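I moved to Stavville in September and I want to write down what I learned about renting a room in a new town. Maybe it helps another person.

First, ask what is included. My room was 205 a month cheaper than the ones in Omthorpe, but the heating was separate. I did not think to ask.

Second, the deposit. They wanted 1,000. My friend Zaid Fakhoury told me to ask if I can pay it in 2 parts, and they agreed the same day. I was too shy to ask this by myself. 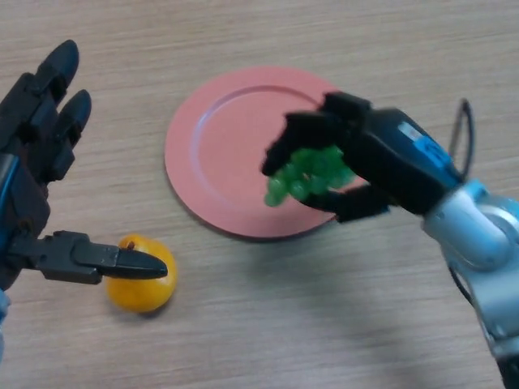
Third, read the paper slowly, at home, with a dictionary if you need one. I found a cleaning fee of 300 on the last page. When I asked about it, they removed it.

Fourth, visit in the evening also. At noon my street is very quiet. At 9 pm the bus to Omthorpe stops under my window and everybody is talking.

I still like the room. The light is good in the morning and the bakery is near.

If you have questions about the deposit, write to me here. I answer slowly, but I answer. Widad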